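Can it clear the counter yet

May, too late in the evening, dishes still in the sink. So naturally I'm writing about machines that might one day do the dishes.

Quick recap for anyone who missed the last one. I spent most of the spring reading about home robots and trying whatever I could get in front of, which is not much. The vacuum (Durnex, the mid one) is still going. 168 runs since we got it, says the app. Of those I'd call maybe half a success? It does the hallway fine. It does the kitchen fine if I pick up the chairs, the mat, the dog bowl and the bag of onions. So I do the chore of getting the room ready for the chore. Still worth it. Barely.

Kathleen Coughlan wrote me after that post to say I was being too easy on it. She runs the packing side at a place that ships kitchen goods, and they've had an arm on one of the lines for a while now. Her email was long and good, pasting bits:

"It does boxes. Same box, same spot, all day, no complaints. Then we got a run of soft bags and it was hopeless. We had two people standing next to it fixing what it did. I did the math and we were faster without it for that whole order."

And further down:

"People come through on tours and ask when it will do everything. I tell them come back when it can pick up a bag of rice."

So that's shop floor. Boxes yes, bags no. I asked her what the arm cost and she said 226 stoppages in the first month, which wasn't what I asked but I take the point.

Home is worse. No two of anything. My kitchen counter right now has a colander, mail, half a loaf, a phone charger, three lids that fit nothing. A line robot would just stop and put a light on. I would too, most nights.

What I keep getting stuck on is how small the hard parts are. Not walking, not talking. Those look good now, or good enough for a video. It's stuff like: pick up the wet spoon. Get the lid off. Tell the difference between a tomato you can squeeze and one you really can't. Wipe the counter AND move the things AND put them back where they go, and "where they go" is a rule that lives in one person's head and changes when company comes.

Kuo-hua Leung and I argue about this pretty much every time we talk. He works on software for this kind of thing, hands mostly, and he's a lot more hopeful than I am. His line is that the hand is close to solved and the trouble is practice. You can't break 1,091 plates teaching one robot to stack plates. So you do it in simulation first, where plates are free. Virtual table, virtual hand, virtual vegetables, run it over and over, then try it for real and see what's left.

I said what's left is everything. He said no, what's left is friction. I don't fully understand friction, turns out it's a whole feild. How a thing slides, how it sticks, how it gives a little when you press. The pretend version is always a bit too clean. A lemon in a simulator is a shape with a skin painted on it. A lemon in my house has been in the drawer since I don't know when and one side is soft.

He did get me to come around on one thing though. I always figured the kitchen was the last place you'd start. Too messy. He thinks it's the right place because the jobs are short. Take the lemon out of the tray. Put something on the cutting board. Take it off again. Each one is a few seconds and you know right away if it's done. Folding a fitted sheet, who even knows what done looks like.

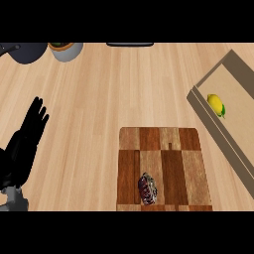

And short jobs add up, is his argument. Get enough of those little moves working and you string them together and one day it's dinner prep. Or at least it's the boring front half of dinner prep, which I would pay for. I'd want it to hand me the cabbage. I don't need it holding a knife. Please no knife.

My worry is the stringing together. If each little move works nineteen times out of twenty, that sounds great, and then you chain a bunch of them and it's a coin flip whether you eat. He knows this, obviously. He sighed at me.

Also checked out the two services people keep emailing me about. Cumum has a waitlist and a very nice page and as far as I could find no date at all. Yen wants you to let them map your house first and I'm thinking about it, meaning no. If anybody reading has one of these actually in the home, write me, I want to hear how it handles a drawer that sticks.

Where I am right now: floors, yes. Boxes, yes. Lawn, sure, if it's flat. Laundry, it can wash but it can't put away, same as me. Kitchen, not yet, and I've stopped saying never, so put that down as a win for Kuo-hua.

Next post is the window cleaner thing, 21 days in. It's fallen off once. My sister thinks it's broken, I think we put it on teh wrong kind of glass.

OK. Dishes.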